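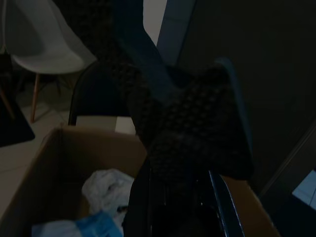 The winter woollies drive is on again!

Dig out the jumpers you haven't worn since you moved house, because the Mugo Street clothing swap is back and we'd love to fill more boxes than last year (300 pieces went out the door, and I'm still thrilled about it). Chunky knits are what people ask for first, especially in darker colours, so if you've got a big waffly one sitting in a drawer, please send it our way.

Wash everything first, and pop small things like socks and beanies in a bag so they don't vanish to the bottom of the box. Odd buttons are fine! Mutua Athumani has offered to do mending on the spot again, and her darning is gorgeous.

Drop-off is at Lollard Hall from 2 to 5 on 13/08/2023. Grab a chair and stay for a cuppa while we sort. If you need a pickup, ring Kibet Lema before lunch. Kids' sizes 5 to 10 are very welcome too.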